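Folding jeans on the bed, and what a shelf can hold

The wardrobe in the small bedroom has one shelf that takes denim, and for most of the summer the denim was on the bed instead. In August I set aside an afternoon to sort out a folding method that fits the shelf and holds its shape when a pair is pulled from the middle. 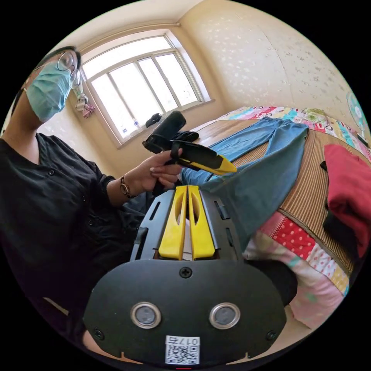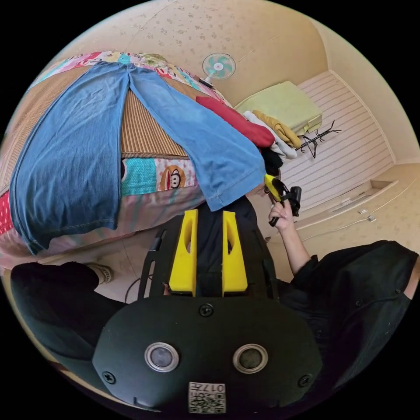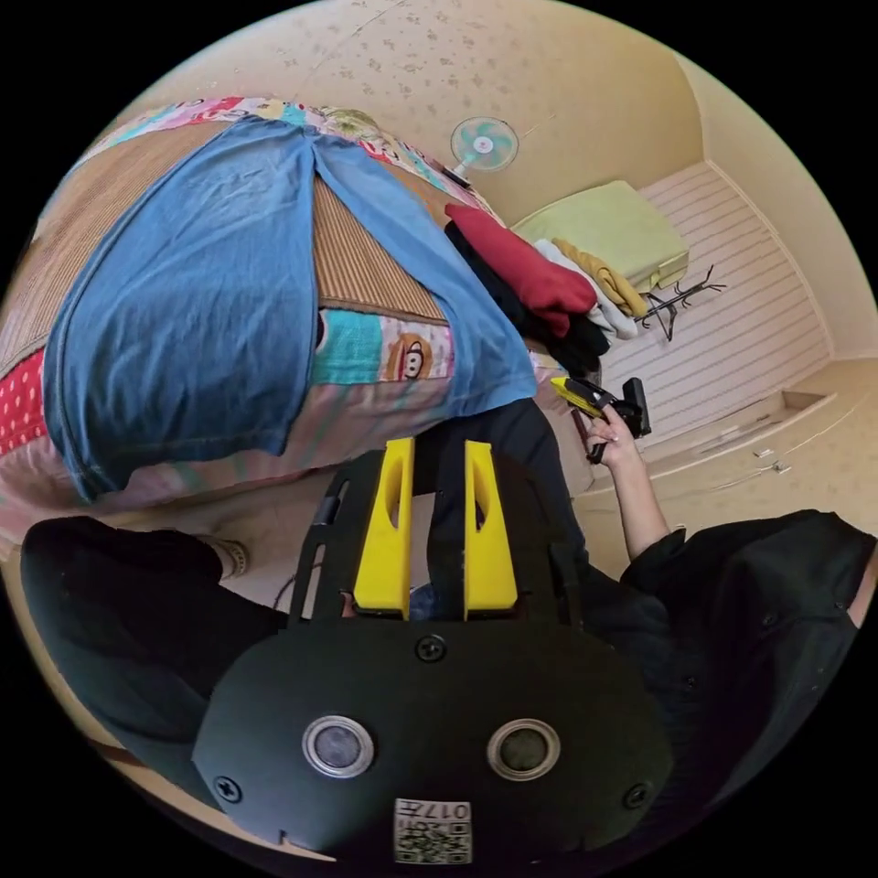
The small bedroom, with the bed as the work surface. Second picture: a pair spread out, legs apart, on the brown ribbed cover.

Some notes on the surface first. A bed is a poor folding table. It gives under the hand, and a crease pressed on a mattress is softer than one pressed on a board. What helps is a cover with some texture. The ribbed one grips the back of the denim, so the waist stays put while the legs are moved. On a smooth sheet the whole pair slides toward you as soon as you pull on a hem.

The shelf is a Pilero, the narrow version, and the clear height above it is 12 inches. Its usable depth is 9 inches once the door is closed. Those two numbers decide everything else. The standard shop fold (legs together, in half, in half again) comes out too deep on long pairs and pushes the door open.

The method I settled on:

Close the zipper and the button. Lay the pair face up with the waistband at the far side of the bed. Smooth each leg outward from the seat, and flatten the pocket bags by reaching inside.

Bring one leg over the other and match the outer seams, ignoring the inner ones. The crotch will stick out as a small triangle. Fold it in so the long edge is straight.

Fold the hem up to just short of the waistband – a gap of two fingers is enough. Then fold in thirds toward the waistband. The thick end finishes on the outside.

Wide legs need one more step. A hem much broader than the knee will fan out of the packet, so I turn the outer edge in before the first lengthwise fold. It makes a bulkier packet but a square one.

Heather Forsyth wrote to me after the last post to argue for rolling. I tried it with the same pairs. Rolled jeans stand up well in a drawer, but on an open shelf the front row works loose and the rest follow. I also tried the Nokent dividers, the clip-on kind. They hold well sideways and do nothing about height, and the clips mark the shelf edge.

Stacking order matters more than I expected. Heavy pairs go at the bottom, stretch denim on top, with the folded edge alternating front and back. With all edges to the front the stack leans after a few layers. Alternated, it stays level up to about 12 pairs in two columns, at which point the shelf is full.

Anything that has not been worn since the previous winter goes into the Discombe box under the window. I have not decided on a rule for the quilt and the other bedding. They are next, and they will need a deeper shelf than this one.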